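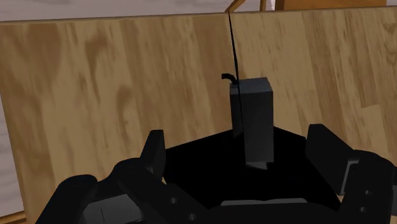 **Silta changes chelating agent and cure time in unscented bar line**

Saturday, October 20, 2018

Silta has changed the formula and the curing schedule of its cold-process bar soaps after a run of complaints about orange spotting. The first bars made under the new specification went to retailers this week. The old formula will stay on shelves until existing stock is sold. The company says the older bars meet its limits for free alkali and are not being withdrawn.

The spotting was first logged in March, mostly on unscented bars sold in open racks. Soapmakers usually call the defect dreaded orange spots, or DOS. It is a sign of rancidity: unsaturated fatty acids and leftover free oils react with oxygen, and traces of metal, mainly iron and copper, speed the reaction up. The result is a small rust-colored patch with a smell like old crayons or stale nuts. A spotted bar still washes, but few shops will accept it.

Blandine Renaud, who runs formulation at Silta, traced the problem to two changes made in the same quarter. The plant had switched to a sunflower oil with a higher linoleic content, and it had begun drawing water for its lye solution from a line fed through an older copper fitting. Either one might have been tolerable alone, she said. Retained bars from before the oil switch show almost no spotting under the same storage conditions.

The main revisions are as follows:

- Regular sunflower oil is replaced by the high-oleic grade. The rest of the oil blend is unchanged: olive, coconut and shea.
- Sodium gluconate is added to the lye water as a chelating agent, in place of the sodium citrate used before.
- Superfat, the share of oil deliberately left unsaponified, is lowered from 6 percent to 4 percent.
- Lye water is now made only with deionized water.
- Minimum cure is extended to 56 days, at a rack-room humidity held below 66 percent.

The longer cure has the largest effect on output. Silta previously released bars after 35 days, the point at which weight loss in its older, harder blend had nearly leveled off. The high-oleic blend starts softer and gives up its water more slowly. Bars cut too early also dented under the stamping die, so the stamp has been moved from the day of cutting to the end of the first week.

"We could have masked some of this with rosemary extract," Renaud said. "It slows oxidation in the oil before you make soap. Once there is copper in the water, it doesn't buy you much." Rosemary oleoresin is still added to the oil tanks on delivery, at the supplier's suggested rate. 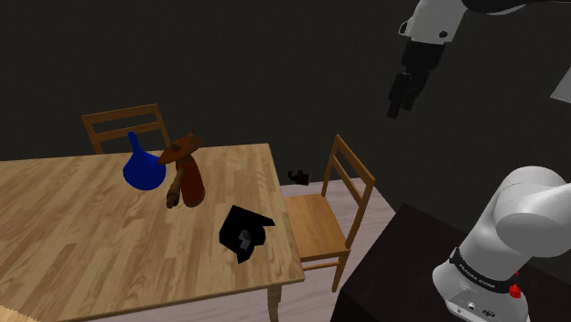 Lowering the superfat means less margin for weighing error. With a smaller excess of oil, a batch that is slightly heavy on sodium hydroxide is more likely to finish with free alkali, and the plant has tightened its checks to match. The lye is now titrated each morning before use; in the past the purity figure on the drum label was taken as correct. Sodium hydroxide picks up water and carbon dioxide once a drum is open, and its real strength drops over time. A recipe that trusts the label will drift toward a higher superfat than the one written down, and Renaud thinks that is what happened through the summer. Finished bars are sampled from the middle and both ends of each log and tested for free alkali by titration in alcohol.

Two product lines are affected. Loseo, the plain bar, carries no fragrance and had the most returns. Trandisa is the scented version, made from the same base with lavender and cedarwood oils. Complaints about Trandisa were fewer, though the company does not claim that the essential oils protected it. The scent may simply have covered the early odor, and the bar is tinted with a tan clay that makes small spots harder to see. The clay stays, but each lot will now be checked for iron content on arrival. Silta's liquid soaps are made with potassium hydroxide in a separate room and keep their existing formulas.

Nii Nutsugah, who buys bath goods for the Hayat shops, said he had asked for a sample case of each line and would keep half of it unwrapped near a window. His stores took back spotted bars at full price during the summer. "Heat and light are what they get in my front display, so that's the test I care about," he said. He has not yet placed a winter order for the unscented bar and expects to decide once the samples have sat for a month.

Wrapping is also under review. The present carton is vented on two sides to let bars keep drying in storage. A closed paper wrap would limit contact with air but can trap moisture, and glycerin in the soap draws more water to the surface in humid weather, which leads to beading. Silta is storing both types at room temperature and in a warm cabinet, with wire racks swapped for coated ones after light marks were found where bare metal touched the bars.

Prices are unchanged for now. Bars made to the new formula can be identified by a batch code ending in G, printed on the bottom flap of the carton. The ingredient list also shows sodium gluconate after glycerin. Retailers holding older stock are advised to keep it out of direct sun, away from heating vents, and off bare metal shelving. Spotted bars can be returned through the usual distributor with the carton flap attached.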